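From: Seraina Grabner
To: Inadden Members List
Date: Jun 12, 2026
Subject: Re: [inadden-members] Changes to interlibrary loan and overdue notices

Dear members,

Thank you to all who wrote in following the May notice on interlibrary loans. The lending office has read every message, and I am replying to Mr. Fragkou's on the list, as it raises points that several of you also raised privately.

Prodromos Fragkou wrote:

> I have two concerns about the new loan rules. First, the notice says
> that items borrowed from Gilchrist must be returned to the desk where
> they were collected. Many of us collect at Inadden in the morning and
> pass the Stukano branch in the evening. Under the old arrangement
> either desk would take them.
>
> Second, the loan period for bound periodicals has gone from 35 days
> to 21 without any mention of renewals. A volume of county records
> cannot be worked through in three weeks by anyone who has a job.
> Could the office please say whether a renewal may be requested, and
> by what date?
>
> P. Fragkou, card 613

On the first point, the rule stands for the present. Items lent by Gilchrist travel in a sealed crate with a packing list, and the list is checked at the desk that issued them. When a volume is handed in at Stukano it is left off that list, and the lending library then records it as missing. Mechthild Schnyder is in correspondence with Gilchrist about a shared list for both desks. Until that is agreed, please bring these items back to the desk where you collected them. Books from our own shelves may still be returned at either branch, or through the outside slot at Stukano when the building is closed.

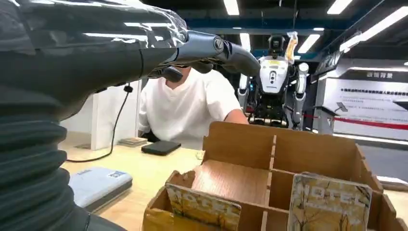
On the second point, the notice was incomplete and the office regrets the omission. Bound periodicals may be renewed once, for a further 14 days, which restores the former total of 35. Requests must reach the lending desk no later than two days before the due date. They may be made in person, by telephone or by reply to the reminder message, and should give your card number and the shelf mark of the volume. A renewal will be refused only if another reader has placed a hold.

Members who returned a periodical early in May on the understanding that it could not be renewed may ask for it again without paying the carriage charge a second time. Please mention this message when you do so.

A separate matter concerns overdue notices. Some members received a notice for items already returned. The fault lay in the transfer of records to the Skurkora catalog, and it affected 209 accounts. Balthasar Widmer has corrected the entries and no charge will be made. If you received such a notice you need take no action, but if a second one should reach you, please forward it to the lending office with the item number left in the subject line.

Mr. Widmer also asks that readers remove their own paper slips from volumes before returning them. Gilchrist has twice sent back pages of handwritten notes, one set of which remains unclaimed at the Inadden desk - it relates to mill leases and is written in green ink.

Finally, requests for material held in closed storage should now be addressed to Zulkifli Yusof. The request form is unchanged, and copies of the earlier printing will be accepted until they are used up.

Further questions may be sent to this list or directly to me.

Yours sincerely,

Seraina Grabner
Lending Office, Inadden Library

You are receiving this message as a subscriber to inadden-members. To leave the list, send a message to the list address with the word "unsubscribe" in the subject line.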